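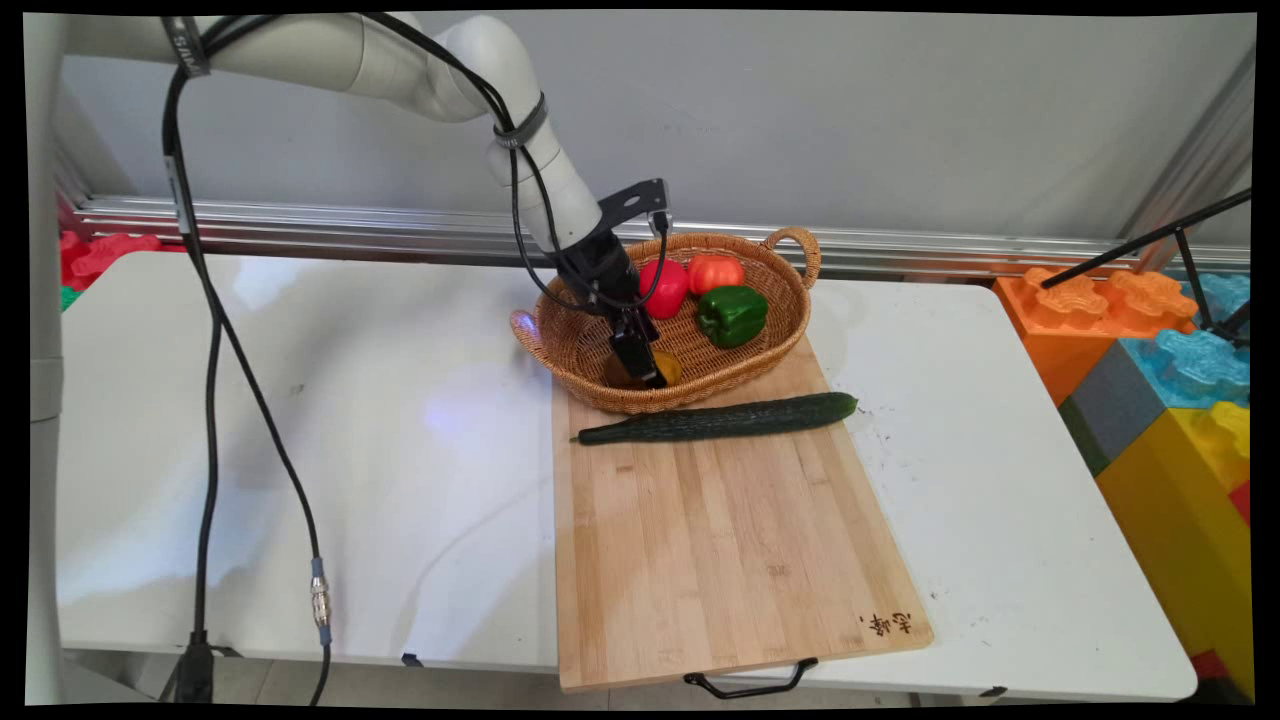

*Gripper down in the basket, going for the yellow one. Cucumber still on the board.*

# Can it put the groceries away yet?

I get asked this at pretty much every family dinner, usually while I'm the one drying the dishes. So I've started keeping a page of pictures from the chores we try at Plorano, and this is the first one up (9 September 2025, if you like dates).

Vegetables are my favorite chore to watch, and I didn't expect that at all! A box is a box. A pepper is a slippery, lumpy thing with a stem in the wrong place, and a tomato wants to be held just hard enough. The arm up there has two fingers and a little camera beside them, and with that it has to deal with red and green peppers, a tomato and a cucumber longer than any of them. My four-year-old niece does this without looking.

Ozan Coşkun, who shares my desk, thinks the basket is the hard part. Wicker catches on things, the sides are in the way, and whatever you want is always under something else. I say it's the cucumber (pick it up near one end and it wants to swing). We've been arguing over this since last November and we're both very stubborn.

So, can machines do kitchen chores yet? My answer is "some of them, slowly, on a good day." Our log for the vegetable job has 400 tries in it and 243 of those I'd call good, meaning I'd eat the salad. Would I leave it alone with my own tomatoes? Nope. Anathi Pillay would, but she buys the cheap ones.

Folding towels goes up next, once I've picked through the pictures. There are 333 of them and most are of a towel doing nothing. If you've got a chore you'd like to see us try, send it over, and please, no more fitted sheets!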